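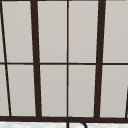

<sub>이미지 제공: Junpei Ishida</sub>

## 4. 현장 설치 (가면 파티 대여 세트, Oltaletti 스탠드형)

3장까지 포장 풀기, 부품 확인 끝낸 걸로 보고 씁니다. 안 끝났으면 3장부터. 부품 빠진 채로 시작하면 중간에 다 뜯어야 함.

10월 예약분부터 세트 구성이 조금 바뀌었음. 예전 설명서 갖고 계신 분은 4.3, 4.6만 새로 보시면 됩니다. 나머지는 거의 그대로.

용어 짧게.

- **스탠드**: 기둥, 받침, 가로대까지 조립한 것 전체
- **가로대**: 기둥 위에 걸치는 봉. 덩굴은 여기에 건다
- **덩굴**: 인조 담쟁이 줄. 생화 아님
- **가면대**: 손님이 가면 고르는 낮은 진열대
- **Vesudik**: 조명 조절기. 동그란 손잡이 달린 작은 상자

### 4.1 시작하기 전에

1. 행사장 담당자한테 반입 시간, 반출 시간 다시 확인. 전화로. 메일만 주고받았다가 문 잠겨 있던 적 있음.
2. 스탠드 놓을 자리 바닥 쓸기. 모래 한 알만 있어도 받침이 까딱거림.
3. 비상구, 소화기, 화장실 가는 길 먼저 눈으로 확인. 그 앞은 무조건 비움.
4. 콘센트 위치 확인. 연장선이 손님 다니는 길을 가로지르면 자리를 바꿀 것. 테이프로 덮는 건 마지막 방법.
5. 장갑 끼기. 덩굴 철심 끝이 날카로움.

> **주의** 스탠드 조립은 꼭 2명이서. 혼자 세우다가 가로대 떨어지면 바닥도 찍히고 발도 찍힘. 바닥 수리비는 대여 보증금에서 안 빠지고 따로 청구됩니다.

Unville 홀을 쓰는 경우 뒷문으로 반입. 앞문은 손님용이라 카트 못 들어감. 뒷문 경사로가 생각보다 가파르니 카트는 뒤로 끌면서 내려갈 것. 앞으로 밀면 손에서 놓침.

### 4.2 스탠드 세우기

1. 받침을 바닥에 놓고 고무 있는 쪽이 아래인지 확인. 뒤집어 놓는 분들 많음.
2. 기둥을 받침 구멍에 끼운다. 홈이 보이는 쪽이 안쪽, 서로 마주보게.
3. 딸깍 소리 날 때까지 누르고, 살짝 들어올려서 안 빠지는지 확인.
4. 가로대는 아직 올리지 말 것. 기둥 간격부터 맞춘다. 가로대를 바닥에 눕혀 놓고 양 끝에 기둥을 맞추면 편함.
5. 간격 맞았으면 둘이 양 끝을 잡고 동시에 가로대를 올린다. 말로 하나 둘 셋 하고.
6. 양쪽 나비나사 조임. 손으로만. 공구 쓰면 나사산이 뭉개집니다.
7. 모래주머니를 받침 위에 올림. 받침마다. 안쪽이 아니라 뒤쪽에.
8. 가로대 가운데를 손가락으로 밀어본다. 흔들리면 6번으로.

**참고** 카펫 위에서는 나사 조인 다음 잠깐 두었다가 한번 더 조일 것. 카펫이 눌리면서 헐거워짐.

**참고** 야외 설치는 이 세트로 안 됩니다. 천막 안도 야외로 봄. 바람 조금만 들어와도 덩굴이 돛처럼 됨. 야외용은 따로 문의 (4.9 연락처).

기둥 높이는 핀으로 조절. 낮은 칸, 높은 칸 이렇게 되어 있고 보통 높은 칸. 천장이 낮은 바나 지하 라운지는 낮은 칸이 더 나음. 덩굴이 천장에 닿으면 눌려서 빗자루 같아 보임. 양쪽 핀 칸이 같은지 꼭 보세요. 한쪽만 낮게 꽂고 왜 기울었냐고 연락 오는 경우가 제일 많아요.

### 4.3 덩굴 걸기 (변경됨)

예전엔 케이블타이였는데 이제 고리로 바뀜. 케이블타이 쓰지 마세요. 자를 때 잎까지 같이 잘라 먹음.

1. 상자에서 덩굴을 꺼내면 납작할 것. 정상. 가로대에 걸기 전에 바닥에서 펴준다.
2. 잎을 하나하나 펴려고 하지 말고, 줄 끝을 잡고 가볍게 턴다. 세게 털면 잎이 빠짐.
3. 고리를 가로대에 먼저 끼운다. 간격은 대략 30cm. 자 안 대도 됨, 팔꿈치에서 손목보다 조금 긴 정도로 보면 맞음.
4. 긴 줄부터. 가운데에서 시작해서 양옆으로.
5. 짧은 줄은 빈틈 메우는 용도. 처음부터 섞어 걸면 뒤에 가서 모자람.
6. 조금 물러나서 본다. 멀리서 보면 휑한 데가 바로 보임.
7. 휑한 데는 잎을 끌어와서 메우고, 그래도 안 되면 단풍 가지를 꽂는다.
8. 기둥은 아래에서 위로 감아 올림. 위에서 내려오면 밑동이 지저분해짐.

색 섞는 순서는 정해진 게 없는데, 초록을 바탕으로 깔고 붉은 쪽은 한쪽 어깨에 몰아주는 게 사진이 잘 나왔음. 골고루 뿌려 놓으면 크리스마스처럼 보임. Geeta Nautiyal 씨가 Pandey 행사 때 했던 배치가 이거고, 그 뒤로는 우리도 기본으로 씀.

마른 수국이랑 억새는 추가 옵션. 억새는 가루가 날립니다. 음식 옆에 놓지 말 것. 꼭 쓰고 싶으면 전날 헤어스프레이 뿌려서 말려 오세요. 현장에서 뿌리지 말고요, 냄새도 나고 조명 근처는 위험함.

> **주의** 덩굴, 수국, 억새 전부 초 옆에 못 둡니다. 방염 처리된 건 덩굴뿐이고 그것도 불에 안 탄다는 뜻이 아님. 진짜 초 대신 세트에 들어 있는 건전지 초만 쓸 것.

### 4.4 가면대 차리기

입구에서 보이되 입구를 막지 않는 자리. 외투 맡기는 곳 다음, 첫 잔 받는 곳 전이 제일 좋음. 순서가 바뀌면 손님이 잔 들고 가면 쓰느라 쏟아요.

1. 다리를 펴고 걸쇠를 잠근다.
2. 천을 덮는다. 솔기가 안쪽. 주름은 분무기로 물 조금 뿌려서 손으로 당기면 펴짐.
3. 가면 거치대를 뒷줄부터 세운다. 뒷줄이 높은 것.
4. 가면은 끈 있는 것, 손잡이 있는 것 나눠서. 섞으면 끈이 손잡이에 엉킴.
5. 안경 쓴 손님용은 손잡이 쪽 맨 앞에 둔다. 뒤에 숨겨 놓으면 못 찾음.
6. 거울은 눈높이보다 살짝 낮게, 약간 위를 보게.
7. 소독 티슈랑 휴지통은 가면대 옆 바닥. 위에 올리면 사진마다 찍힘.

기본 세트 가면은 28개. 손님이 더 많으면 예약할 때 추가로 적어 주셔야 함. 당일 추가는 안 됩니다, 창고가 멀어요.

깃털 달린 가면은 깃털 쪽을 잡지 말 것. 테두리를 잡고. 분장 묻은 건 집에서 닦지 말고 그대로 봉투에 넣어서 반납하면 됨. 물로 닦으면 금박이 일어남. 진짜로.

가면 이름표 (여우, 올빼미, 달 이런 것)는 자유. 안 써도 됨. 쓰는 경우엔 가면 밑에 두지 말고 거치대 발에 끼우기. 손님이 가면 들 때 같이 날아갑니다.
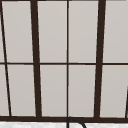
손님이 고르고 간 자리는 중간중간 앞줄로 당겨 채우기. 앞이 비어 있으면 다음 손님이 다 나간 줄 알고 그냥 지나침. 담당 한 명 정해 두는 게 편하고, 따로 없으면 외투 받는 분한테 부탁해 두세요.

### 4.5 잔 테이블

술이나 음료는 저희가 제공하는 게 아니고 테이블이랑 장식만입니다. 가끔 오해하셔서 한번 더 씀.

1. 테이블은 스탠드에서 팔 뻗어도 안 닿는 정도로 떨어뜨린다.
2. 쟁반을 먼저 놓고 장식은 나중. 장식부터 하면 쟁반 놓을 데가 없음.
3. 이끼 매트는 비닐 깔고 그 위에. 인조지만 물이 닿으면 초록물이 빠집니다. 흰 천에 묻으면 안 지워져요.
4. 허브 화분은 직접 준비하실 것. 로즈마리가 제일 오래 버팀. 바질은 더운 데서 금방 처짐.
5. 드라이아이스 금지. 연기 효과 원하시면 별도 상담. 밀폐된 방에서는 상담해도 안 됨.

메뉴판은 세워 놓는 것 하나, 눕히는 것 하나. 글씨는 수성 분필펜으로만 쓰기. 유성 쓰면 교체비 나옴. 쓰고 나서 마르기 전에 손 대지 말고.

**참고** 잔 가장자리에 꽃 꽂는 장식은 먹을 수 있는 꽃인지 꼭 확인. 꽃집에서 산 꽃은 식용이 아닙니다. 예쁘다고 다 되는 거 아님.

### 4.6 조명 연결 (변경됨)

조절기가 Vesudik으로 바뀌었음. 예전 리모컨은 안 먹힙니다. 상자에 예전 리모컨이 들어 있으면 그냥 두셔도 됨, 반납만 같이.

1. 전구 줄은 **전원 꽂기 전에** 덩굴 사이로 넣는다.
2. 플러그 있는 쪽이 콘센트 가까운 기둥으로 오게. 다 감고 나서 반대쪽인 거 알면 눈물남.
3. 줄은 최대 2줄까지만 이어서 연결. 더 이으면 끝쪽이 어두워지고 조절기가 뜨거워짐.
4. 조절기를 손잡이 최소로 돌려 놓은 다음 연장선에 꽂는다.
5. 천천히 올린다. 중간쯤에서 멈추는 게 보통 제일 예쁨. 끝까지 올리면 병원 같음.
6. 깜빡이 모드로 들어가면 손잡이를 길게 누르면 풀림. 짧게 누르면 다음 모드로 넘어가기만 하니까 꾹.
7. 조절기는 바닥에 두지 말고 기둥 뒤 주머니에 넣기. 바닥에 두면 누가 꼭 밟는다.

안 켜질 때:

| 증상 | 볼 것 |
|---|---|
| 전체가 안 켜짐 | 콘센트 자체 확인. 휴대폰 충전기 꽂아보기 |
| 한 줄만 안 켜짐 | 줄 사이 연결부. 돌려 잠그는 방식이라 덜 잠겼을 수 있음 |
| 켜졌다 꺼짐 | 조절기 과열. 빼고 식힌 뒤 다시 |
| 계속 깜빡임 | 손잡이 길게 누르기 |
| 손잡이가 헛돎 | 고장. 손대지 말고 연락 |

> **주의** 조절기 뚜껑 열지 마세요. 나사가 보여도요. 뚜껑 스티커가 뜯겨 있으면 고장 원인과 상관없이 수리비 청구됩니다.

> **주의** 조절기 위에 천이나 덩굴 덮지 말 것. 열이 빠질 데가 있어야 함.

행사장 천장 조명은 완전히 끄지 마세요. 가면 쓰면 발밑이 생각보다 안 보임. 계단, 문턱 있는 곳은 특히. 바닥 쪽에 건전지 초 몇 개 놔두면 훨씬 나음.

### 4.7 문 열기 직전 확인

후다닥 한 바퀴. 체크만.

- [ ] 나비나사 다시 조였는지
- [ ] 모래주머니가 손님 쪽으로 튀어나오지 않았는지
- [ ] 연장선이 벽을 따라 붙어 있는지
- [ ] 비상구 표시등이 덩굴에 안 가려지는지
- [ ] 거울 지문
- [ ] 빈 상자 치웠는지 (상자 버리지 말 것! 반납 때 씀)
- [ ] 떨어진 잎 줍기. 봉투에 모아두면 우리가 다시 붙임
- [ ] 음악 볼륨. 저희 담당은 아니지만 다들 까먹음

설치 끝난 모습을 휴대폰으로 찍어 두세요. 철거할 때 어느 상자에 뭐가 들어갔는지 헷갈리면 도움이 되고, 파손 얘기 나왔을 때도 빠르게 정리됩니다.

### 4.8 철거와 반납

설치의 반대 순서. 근데 급하다고 스탠드부터 눕히는 분들이 있음. 안 됩니다.

1. 조명 손잡이 최소로, 플러그 뽑고, 식을 때까지 둔다. 그동안 가면 걷기.
2. 가면 개수 확인. 손님이 쓰고 가버리는 일이 흔해서 나가는 문 쪽에 바구니 하나 두는 걸 추천.
3. 전구 줄을 덩굴에서 뺀다. 당기지 말고 들어 올리면서.
4. 덩굴은 고리 채로 말고 고리 빼고 말기. 길게 한 번 접고 둥글게.
5. 모래주머니는 가로대 내린 **다음**에 뺀다. 순서 꼭.
6. 가로대 내릴 때도 두 명이서.
7. 기둥을 받침에서 뺄 때 아래 버튼 누르고 돌리면서 뺀다. 버튼 안 누르고 힘 주면 안쪽 걸쇠가 부러짐.
8. 상자 번호대로 넣는다. 뚜껑 안쪽에 그림 있음.
9. 천은 젖었으면 상자에 넣지 말고 따로 비닐에. 곰팡이 나면 못 살립니다.

반납은 다음 날 오후 2시까지. 늦을 것 같으면 미리 문자. 문자만 해 주시면 웬만하면 맞춰 드려요. 말없이 늦으면 하루치 추가.

세탁은 하지 마세요. 와인 쏟았으면 쏟은 대로. 소금 뿌리고 식초 붓고 하면 얼룩이 더 고정됩니다. 포스트잇에 뭐 쏟았는지만 적어서 붙여 주시면 됨 (와인, 커피, 모름 등등).

### 4.9 막혔을 때

전화 전에 세트 번호부터 찾아 두실 것. 큰 상자 옆면 흰 스티커.

- 스탠드, 받침, 나사: Bhupendra Pathak
- 조명, 조절기: Valentin Trummer
- 가면, 천, 덩굴 추가: Kiran Chaturvedi
- 예약 변경, 야외용 문의: 대표번호

행사 중에는 전화가 문자보다 빠름. 밤에는 문자 남겨 주시면 아침에 봅니다. 사진 같이 보내 주시면 제일 좋고, 흔들린 사진이라도 없는 것보단 나아요. 부품이 부러졌을 땐 부러진 조각 버리지 말고 봉투에 담아 주세요. 맞는 부품 찾을때 필요함.

테이프로 임시 수리하는 건 가면대 다리까지만 허용. 기둥이랑 가로대는 금이 조금이라도 보이면 바로 내리고 쓰지 말 것. 그날 장식이 좀 허전해지더라도 덩굴은 벽 쪽 난간이나 바 앞면에 걸어서 쓰시면 됩니다. 거는 법은 5장, '스탠드 없이 쓰기'에 있슴.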